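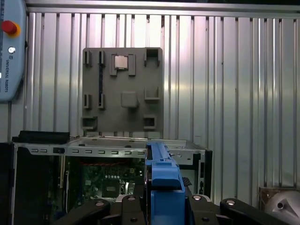 Where should the teach pendant hang on a small assembly cell?

Posted by Drekness in Cells and Fixtures

We do memory and CPU placement on desktop boards with a UR arm. Parts wait in a fixture board on the wall and the open chassis lies on its side under it. Our pendant hangs on the same wall, just left of the board. A safety reviewer wants it moved out of the arm's reach. Is that a rule or her preference? Speed is capped at 200 mm/s.

Idahosa
It comes out of the risk assessment. The e-stop has to be easy to get to without putting yourself in danger. If you have to lean past the gripper to hit the red button, that fails, whatever the speed cap is. Ours hangs 60 inches from the base, near where the operator stands. We also added a second e-stop on the other side. Write down the reach you measured and keep it with the cell file.

Ramthorpe
just move it, took us 27 minutes including the cable

Clorneden
Agree with Idahosa. Two more things to check. Moving the bracket is a change to the cell, so the assessment needs a new revision. And look at what the finger could pinch against, such as the edge of the open case. A low speed limit does not cover a sheet metal edge.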